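3.2 Collection sessions

All demonstrations were recorded by students enrolled in the Ravwood robotics course, a one-semester elective open to second- and third-year undergraduates. The students worked in pairs. One student drove the arm while the other set up the objects, started and stopped the recording, and typed a short text label for each episode. The pairs switched roles after every 60 episodes. None of the students had used the teleoperation setup before the course began, and we did not screen them for skill.

The task list was written by the students during the first two weeks of the course and then trimmed by the teaching staff. We asked for tasks that could be done on a home counter with one arm and that needed no tools other than the gripper. The mug tasks came out of this list. They share a single tray and a small pool of mugs that differ in height, rim width, and handle shape. The arm approaches from one side of the counter, and the wrist camera records from the start of the approach until the gripper opens for the last time. Figure 4 gives a wrist view from the tray task, with four mugs on the pink tray and one finger against the side of the speckled mug.
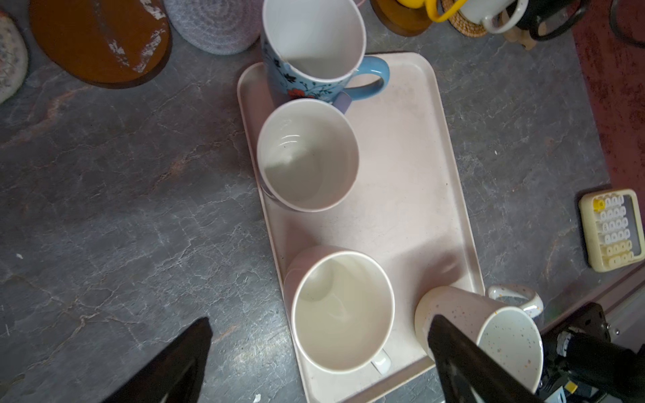 Figure 4. Wrist camera view, tray task. Both gripper fingers are visible at the bottom.

3.3 Object placement

We gave the pairs few rules about placement. The mugs had to start upright or leaning on the tray, and the tray had to be within reach of the arm. Tray angle was left to the student doing the setup, and so was the direction of each handle. Items on the rest of the counter were not cleared between tasks. As a result, the background changes from pair to pair, and boards, coasters, and other mugs can appear close to the target objects.

Handles caused most of the disagreement in labeling. Some students wrote "pick up the mug by the handle" whenever a finger passed through or touched the handle, and others used the phrase only when the handle carried the load. We settled on the second reading in week five and relabeled the earlier episodes to match.

3.4 Filtering

The course produced 3,464 episodes across all tasks. We removed 161 episodes in which the recording was stopped before the gripper opened. Episodes with failed grasps were kept if the student recovered and finished the task. Of the episodes that remained, 1,093 belong to the mug tasks and are used in the experiments in Section 4. The other tasks are used for pretraining only.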